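Weighing What the Office Throws Out

The first thing Sherif Ouazzani asks a building manager for is the floor plan. The second is the cleaning contract. He doesn't look at a bin until he has read both.

"The contract tells you how the waste moves," he says. "If the cleaners are paid by the floor and given one cart, everything goes into one cart. You can buy any bins you like after that. The sorting ends at the cart."

Ouazzani runs waste composition studies for Berrada, a firm that works mainly with owners of mid-size office buildings. The study he was willing to discuss in detail took place at Dirkomberg, a multi-tenant office property whose recycling had been rejected twice by its hauler. The owner wanted to know whether new bins would fix the problem. The study ran for 16 working days and covered 2,206 pounds of material from all tenant floors, the lobby and the loading area.

The method is a hand sort. Bags are tagged at the point of collection with floor, stream and time, then held overnight and weighed unopened the next morning. Each is emptied onto a screen table and separated into 40 categories. Ouazzani says most published studies of offices use fewer, and that the number matters less than where the lines are drawn.

"A category that says 'plastic' is useless to the person writing the specification," he says. "I want bottles apart from tubs, tubs apart from film, and film apart from pouches. Film and pouches look alike in a bag and they go to different places. A stretch wrap from a pallet is usually one resin. A printed pouch can be several layers bonded together, and the local plant has no use for it."

He is also strict about what he calls carried weight, meaning liquid and food left inside packaging. At Dirkomberg every bottle and cup was weighed as found, drained for two minutes on a rack and weighed again. The difference was recorded as its own line. Without that step, he says, a building with a lot of half-finished coffee appears to have a paper problem.

The rejected loads were traced to that line. Paper in the recycling stream was acceptable when it was put in the bin and unacceptable when it reached the dock. Liquid from cups and bottles had soaked through it in the compactor.

"The tenants had been sent three memos on plastic bags," Ouazzani says. "Bags were a small part of it. The hauler's notice said 'contamination' and the manager guessed. It was a reasonable guess. The notice doesn't have a field for moisture."

The study used Bastilo, a logging program that Berrada developed for its own crews and now licenses. Ouazzani describes it as a spreadsheet with fewer ways to make mistakes. It refuses a drained weight higher than the found weight, and it won't close a bag until the categories add up to the bag total within a set tolerance. The tolerance is 2 percent. Anything outside it gets resorted the same day.

He prefers bench scales to hanging scales, and he has the crew zero them at the start of every bag. Gloves are changed between streams. Labels stay on the bottles. Removing them takes time, and the label is part of what the plant receives.

Asked about bin design, he is less interested than might be expected. Restrictive lids, the kind with a round hole for bottles and a slot for paper, improved the sort on two floors and made no measurable difference on the others. Color mattered only when it was consistent across the whole building, loading area included. Signs with photographs did better than signs with words, and signs with both did no better than photographs alone.

"Placement is the one I'd spend money on," he says. "A recycling bin with no trash bin beside it becomes a trash bin. I haven't seen an exception in an office. You can put a lock on it and people will leave the cup on top."

Desk-side bins are a separate argument. Berrada's usual recommendation is to remove them and put paired stations near the kitchens and printers. At Dirkomberg one tenant, a drafting company on the upper floors, agreed to this in July and kept it. Its share of paper that arrived dry at the dock was the highest in the building. Ouazzani declines to treat that as proof. The company also prints more than its neighbors and has no kitchen of its own.

He is more confident about drains. The recommendation that went to the owner called for a liquid collection funnel at every station, plumbed where there is a sink and fitted with a lidded pail where there isn't. Cleaners empty the pails on the evening round. The contract was amended to add the task and a second cart.

A survey of surfaces was included as well. It is the part of the study that clients tend to question. Packaging doesn't go straight from hand to bin, and shared tables hold a share of it for part of the day. Crews note what kinds of packaging are present on tables, without moving or weighing it. Ouazzani uses the notes to decide which categories a nearby station has to handle. Tables where people unpack supplies need a place for film and printed bags. Tables where people only drink don't.

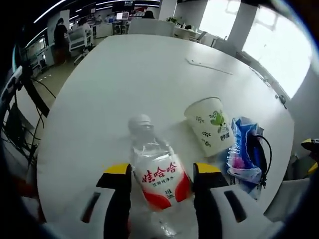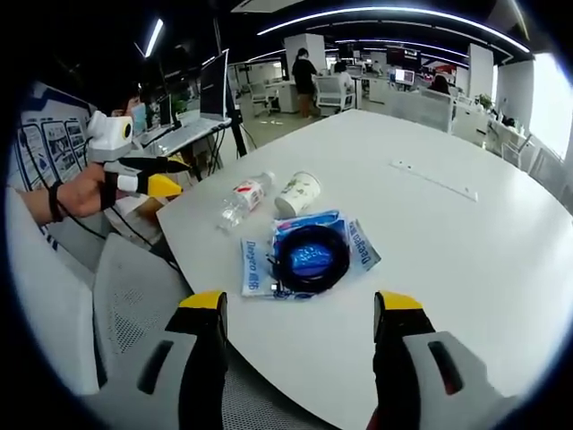
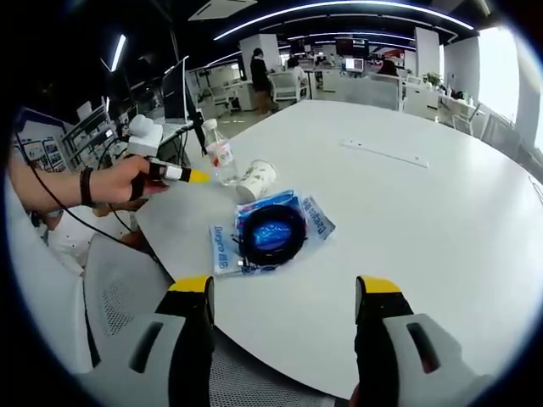
Drinks and packaging on white tabletops are typical subjects for a surface survey; the third view has a bottle, a cup and a plastic bag.

Buildings & Services desk
Published 3/31/25

The surface notes are kept out of the weight totals. Ouazzani says this is the most common error he finds in studies done in-house, where someone clears a table into the sample bag and the floor's figures rise for no reason anyone can later identify.

Berrada is now preparing a follow-up at the same property, using the same categories and the same number of days. Pedis, the company that supplies the station frames, has asked for the category list in advance so that it can size the openings. Ouazzani sent the list and asked that the openings be left alone until the follow-up is finished.

"If you change the bins and the contract in the same month, you've learned nothing about either," he says. "The contract changed first. I'd like to see what that did."

The second sort will start with the dock samples. The floor samples come after, in the order the cleaners collect them.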